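Zarnero home helper, reviewed: can it do the washing yet?

By Kinga Bakos

My mother had a twin-tub, and I can still see her leaning over it with a pair of wooden tongs, moving sopping sheets from one side to the other and telling us all to keep our fingers out. So when I'm asked whether machines will ever do the laundry I always want to say that they did, years ago, and thank goodness for it! What they left us with is everything either side of the wash: the gathering up, the sorting, the loading, the dragging out of a tangled duvet cover with a sock inside it, the folding (oh, the folding). That's the part I was hoping to be rid of when Blöndal said I could come and spend the best part of a week in their test flat in February with the Zarnero, a two-legged, two-armed helper which they hope to lease to ordinary households before too long.

I should say that I'm no engineer. I've reviewed ironing boards, heated airers and more vacuum cleaners than I care to remember, and I went in with the same notebook and the same questions I'd take to any of those. Does it do the job, how long does it take, how much of a nuisance is it to live with, and would I have one in the house?

The first thing you learn is where to stand. The Zarnero is silvery and long in the limb, and its hands are dark and a good deal more delicate than the rest of it. Jytte Hafstein, who looked after me for most of the week, had me keep well back from the arms while it was getting itself ready, and I didn't need telling twice.

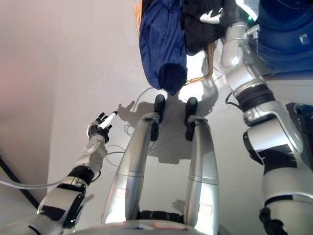 The Zarnero's own view, with a white marker in its left hand and dark clothes hanging beyond its feet.

I grew rather fond of seeing things from its side, I must admit. You can follow along on a tablet while it works, and it gives you a new respect for how awkward a pile of clothes is. A mug is always a mug, whichever way up you find it. A pair of trousers is a different shape every time you drop it, and a black jumper lying on black leggings is one big dark lump, even to me with my good glasses on.

Now, the loading. Blöndal's laundry corner is neat as a pin, with the dryer stacked over the washer, and I thought that was a sensible choice on their part, as so many flats are arranged that way these days. For the robot it means getting down low for the wash and then up again for the drying, and it's noticeably happier with the upper machine. For each garment it goes slowly down to the basket, considers, pinches, lifts, and carries the thing across to the drum. I timed a mixed load of 10 pieces on the Friday, when it had had all week to get into the swing of it, and it took 36 minutes from the first sock to the last towel. I'd have done it in one, with a cup of tea in my other hand.

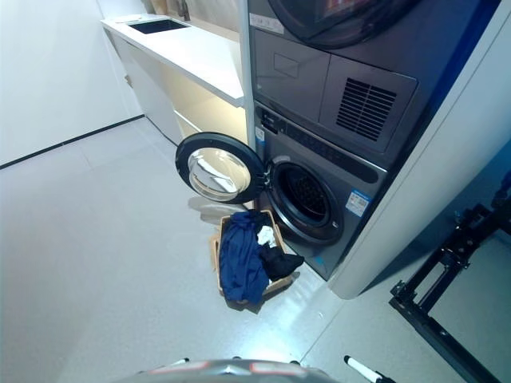

The door was what worried me beforehand, and I was wrong about that. I'd pictured it bashing its elbow on the glass every time it went past, as I do at home, and in all my days there I saw it touch the door only once, and gently. Shutting it was harder. It pushes, waits for the click, and if the click doesn't come it pushes again in exactly the same place. On the Tuesday loads this was nearly always a sleeve caught in the seal. A person would look, tut, and tuck the sleeve in. The Zarnero called for help, which is a soft two-note chime, quite pleasant the first few times.

Sorting was better than I'd feared. I brought a bag of my own things from home, including a red tea towel which has ruined more than one pillowcase in its time, and it put that aside with the darks without any prompting. It was less clever about what had been left in pockets. It doesn't check them at all at present, and anybody who has ever washed a paper tissue with a black cardigan will know how I felt on learning that. Poul Bach, who works on the hands, told me that pockets are "on the list", and then laughed in a way that made me think it's a long list.

It doesn't do measuring out of detergent either, so you'd have to do that yourself. Nor will it turn anything the right way round. I tried it with an inside-out sweatshirt and it held the poor thing up by one cuff for so long that I started to feel I was being rude by watching.

Folding, then. Towels, yes! I was really pleased with the towels. It lays them on a flat surface, finds two corners, brings them over and smooths the fold down with the back of its hand, and I'd happily put the result in my own airing cupboard. Shirts came out as a sort of parcel. Fitted sheets it won't attempt, and there I have nothing but sympathy.
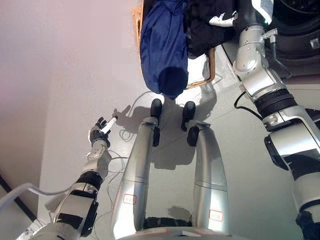

Legs parallel, basket waiting at the far end of the floor, and what looks like a washer drum just beyond the right arm.

As for living with it, there's more to think about than you might expect. It needs clear floor, and plenty of it. My own utility room is a cupboard with ideas above its station, and what with the cat's bowls and the recycling I can't imagine where its feet would go. You'd want to keep your leads and cables tidied away as well, and small children out of the room altogether. It isn't loud. I'd put it somewhere near a dishwasher on its last rinse, with a whirr from the joints whenever it bends. The battery was good for roughly 50 minutes of this kind of work before it wanted a rest, so one load and a few towels is a morning's outing.

I've compared it in my mind with the Plundo folding cabinet I tried last year, which only folds and takes up as much room as a wardrobe. The Plundo was quicker and did a lovely shirt, but you had to clip every garment in by hand, and after a week I'd gone back to the kitchen table. The Zarnero asks less of you at each step and then asks for you more often, if that makes sense. Over my last two days it chimed for me during every single load, and I never quite settled to anything else.

Would I have one? For me, no, not this year. I can see it being a real kindness to somebody who can't bend to a low drum, provided there's another person within earshot, and Jytte tells me that's the sort of household they'd like to try next. I've asked to go back when the pockets are done, and I shall bring the red tea towel.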